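Tonik bedroom clutter set, README
Last edited August 30, 2020

What it is

Tonik is a pair of hand-held grippers and the recordings Annelies Haslinger and I made with them, first in the Vorkberg shared workshop and then at home. The set holds 125 episodes, each up to 30 seconds long. The task is always the same: take one small item out of an open container, or put one back.

We planned for 1000 episodes. Please don't quote that number, which still sits in an old project page and was never true.

What I'd trust

The gripper geometry is fine. The pads open and close evenly and the linkage has held up. Episodes with stiff objects such as hair clips and small boxes are usable as they are. 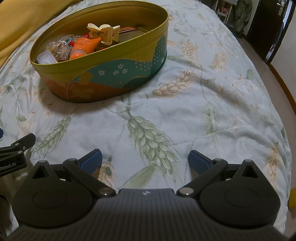

I have less faith in the soft stuff. Clear plastic wrapping catches light and hides its own edges, and a patterned sheet does the depth estimate no favors. Annelies thinks more data would fix this. I think we'd get more bad data – but she wrote the loader, so she gets a say.

Known problems

39 episodes have a clock offset between the left and right gripper. They are listed in offsets.txt. The correction script helps with some of them; check before you train.

Success labels were entered by hand, by the same person who did the grasping. Treat them as opinions.

No policy trained on this set has been tested outside my apartment. If you read otherwise, ask for the logs.

Contact

Veronika Riedl, through the Vorkberg workshop list. Bug reports with an episode number get answered first.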